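How to Host a TV Premiere Night Without Missing Half the Show

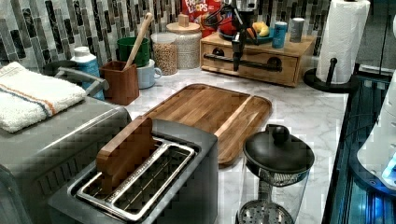 I've been having people over for season premieres for years, and my first few were a mess. I spent the whole pilot of one show hunting for napkins and then had to ask what the detective's name was. So this is how I do it now, and it works pretty well!

Start with the rewatch problem. Someone in your group has forgotten last season, and it's usually me. Send out a short list of episodes a week ahead. When Elanthorpe came back in July I picked three: the first one, the boat episode and the finale. My friend Josée watched all of them on her lunch breaks and showed up knowing more than I did.

Next, sort out the screen. Log in to the streaming app the night before and check for updates. I skipped this once and we all sat watching a progress bar creep along for 15 minutes (never again). Turn off motion smoothing while you're in the settings, and try the subtitles too. I leave them on for everything – half my guests want them and the other half stop noticing.

Ask people to come 45 minutes early. That sounds like a lot, but somebody will be late, and everyone wants to talk before they want to sit. Put all the food out before you press play. Things you can eat with one hand in the dark are best, so popcorn, cut-up fruit, little sandwiches. I love soup and I've given up on soup.

If you want a game, keep it easy. I hand out slips of paper and have everyone write down one prediction for the season. They go in an envelope until the finale. Yaw once guessed that the mayor's sister was behind the whole thing, and he still brings it up.

Then pick your pause rule and say it out loud. Ours is one pause per episode, any reason, no complaining. A double premiere gets a 20-minute break in the middle. Phones can stay in the room, but face down, please.

Last thing: don't kick people out when the credits roll. Leave the lights low, put the kettle on and let them argue. Some of the best talk about Elanthorpe happened in my hallway with everybody already in their coats.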